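FOR IMMEDIATE RELEASE

Bakness Toy Library Moves to Bigger Rooms on Costello Street and Opens Its Shelves to the Whole County

BAKNESS, January – After 18 years in the basement of the old Grandov Shoe building, the Bakness Toy Library is moving upstairs, across the road and into the daylight. The new rooms, on the ground floor of the former Prekier department store on Costello Street, open to families at 10 a.m. on the first day of next month, and everyone at the library would be so pleased if you came by to say hello, borrow something noisy and have a piece of cake.

If you have never used a toy library before, it works very much like the kind with books. You join, you pick out what your child would like, you take it home for three weeks and then you bring it back and pick out something else. Our catalog now lists 1,201 toys, games, puzzles and dress-up sets, from baby rattles and stacking rings all the way to board games that will keep a table of teenagers busy through a rainy afternoon (and a few grandparents too, as we have learned from the state of the score pads).

Until now, membership has been open only to families living inside the Bakness town line. We have had to turn away a good many people over the years, often people who had driven in from the farms on the east side with a child already asleep in the back seat, and it has never felt right. With the move, membership opens to every household in the county. The fee stays where it has been, at $18 a year, and it covers all the children in a home, whether you have one or six. Families who find the fee hard to manage can simply tell us so at the desk. There is no form to fill out and there won't be any questions.

"We loved that basement, we really did, but it had 14 steps and no elevator, and we watched parents carry strollers down those steps for years," the library said in a statement shared with members this week. "At Costello Street you roll straight in from the sidewalk. There's a window seat, there's a proper restroom with a changing table, and there's room to sit down on the floor and try a thing out before you decide to haul it home."

The trying out is the part we are most excited about! In the old place the shelves ran so close together that a child could hardly turn around with a toy truck, so most families chose quickly and hoped for the best. The new front room has been kept open for play, with soft mats for the littlest visitors, low tables for puzzles and building sets, and a pretend-play corner where children can cook, keep shop and look after the dolls for as long as their grown-ups have patience.

Members have told us for a long time that the large items are what they want most and what they can least afford to buy, and they're the very things a child tends to adore for two months and then walk past. Train tables, play kitchens, dollhouses, workbenches and climbing sets will all be part of a new Big Toy list, with 54 items to start.

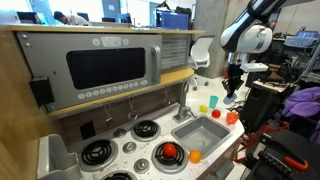 Big toys go out for six weeks instead of three, and they can be reserved by phone or at the desk. Most of them will fit in the back of a station wagon with the seats down. For families without a car, or with a very small one, we are starting a delivery run on the second and fourth Saturday mornings of the month, free to anyone within the county. Please leave us a note about stairs, gates and friendly dogs when you book.

Everything that comes back is checked for missing pieces, wiped down and looked over for cracks and loose screws before it goes out again. If a piece does go missing at your house, please don't lie awake over it. Put what you have in the bag and tell us what's gone, and it will very likely turn up under a couch cushion by summer.

The library is also happy to take donations of clean, working toys in the two weeks before the opening. We have plenty of stuffed animals, thank you, and can't accept any more of them just now, but wooden puzzles, ride-on toys and games for ages eight and up are always welcome. Donations can be left at the side door on Costello Street between 9 a.m. and noon.

The first 100 households to join or renew at the new address will receive a canvas toy bag printed with the library's yellow duck.

Opening hours at Costello Street will be 10 a.m. to 5 p.m. on weekdays, with a quiet hour each morning from 10 to 11 for children who do better with softer lights and fewer people. Saturday hours are 9 a.m. to 1 p.m. The basement location closes for good at the end of this month, and any toys now out on loan should be returned to the new address.

Members of the press are welcome to visit on opening morning from 9 a.m., before the doors open to families. Please call at the desk when you arrive.

Contact: Bakness Toy Library, Prekier Building, Costello Street, Bakness

###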